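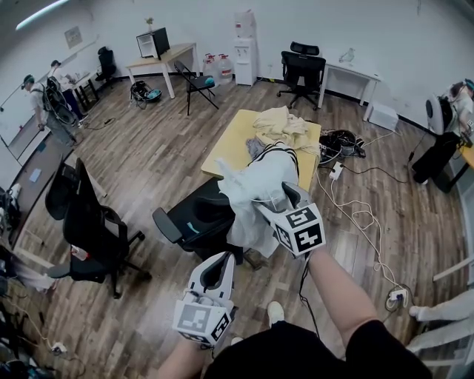

Photo: Tikier project group, shared workshop, March

Tikier: Hand-Held Grippers for Folding Laundry
Project report, Grinum workshop course

1. What we set out to do

Our plan was to build a pair of grippers a person could hold, fold clothes with them, and use the recordings to teach an arm the same job. We picked laundry on the theory that it was easy. The budget was 200 dollars for materials, and the goal was 100 good folds by the end of the term.

2. The build

The fingers took longest. Our first pads were smooth and let go of cotton at the slightest tug, so we changed to a textured mesh with a rim around it. The marker blocks came next – printed patterns, glued on square after several that were not.

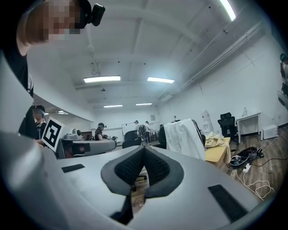 Glue was also where the schedule went. Fleltby filler claims to set in 20 minutes, and in our workshop it set overnight, usually on a Wednesday, usually to the bench as well. We ended up clamping every part and going home.

3. Folding

Shirts with stripes are easier than plain ones, as you can tell which way the sleeve is twisted. Thin fabric bunches. We wrote our fold steps on a card and then ignored step 2, which everyone did differently.

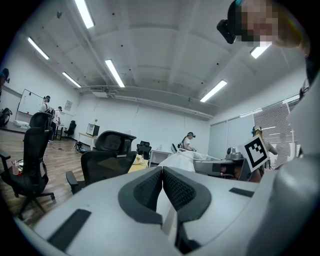 Sorting the recordings meant throwing out any run where a marker was hidden by a sleeve. We kept nearly 100, so we are calling the goal met and hope the grader rounds up. The Bandara script we used for trimming crashes on long file names.

4. Still to do

Stiffer jaws, shorter cables, and a second set of pads before the first wears through.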